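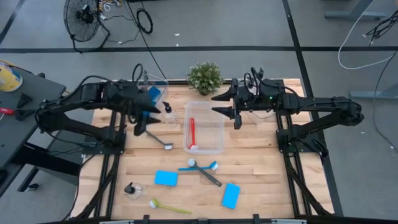 A small potted plant with pale flowers, kept on a wooden tabletop.

Watering of potted plants in shared rooms during a long closure

Posted by Mirjam Hermans

I should be grateful for advice on the care of indoor plants while a building is shut. Our residents' association in Hulme looks after a reading room and two corridors, in which there are small flowering plants, ferns and several spider plants. The building will be closed for 14 days in December, and the heating will be set to its lowest level for the whole of that period. No keyholder will be available.

In previous years the plants were placed together in a sink with a little water in the bottom. A number of them were lost, and those that survived had yellow leaves well into the spring. I have been advised to buy self-watering pots of the Pivow type, but the cost would have to be approved and I would prefer to know first whether they are necessary. The pots we have at present all have drainage holes. The reading room faces north; the corridors have no windows to speak of.

I would also welcome guidance on whether feeding should be carried out before the closure.

3 replies

Tomomi Chiba
Member, 3,187 posts

Self-watering pots are not required for a closure of this length in winter. Plants kept in a cool room grow very little at that time of year and take up far less water than they do in summer. The losses you describe are consistent with roots standing in water, and the sink method should be discontinued.

The following arrangement is suggested. Water each plant thoroughly on the morning before the closure and allow it to drain fully, for around 2 hours, before it is returned to its saucer. Empty the saucers. Remove dead flowers and any leaves that have gone soft, as these encourage mould in still air. Move the corridor plants into the reading room for the period and stand all of them near the window, but clear of the glass, where the temperature falls sharply at night. The ferns may be grouped closely together. The flowering plants should be given a little more space.

Feeding should not be carried out. Plant food given in December is largely wasted and may harm the roots. It may be resumed when new growth is seen, usually in March.

On reopening, please test the compost with a finger before watering. If it is still damp below the surface, leave the plant for a few days more.

Gratitz
Member

Ours get left at work every Christmas and they are fine. Spider plants will put up with anything. I would not spend money on pots.

Trollville
Member

I agree in general with the first reply, with one reservation. The lowest heating setting differs a good deal between buildings. In some it is merely frost protection, and the rooms may drop to a temperature that certain flowering house plants will not tolerate. It would be advisable to ask whoever controls the boiler what figure is intended. Should it be below ten degrees, the more tender plants would be better taken home by members of the association, with a label on each pot so that they are returned to the correct room afterwards.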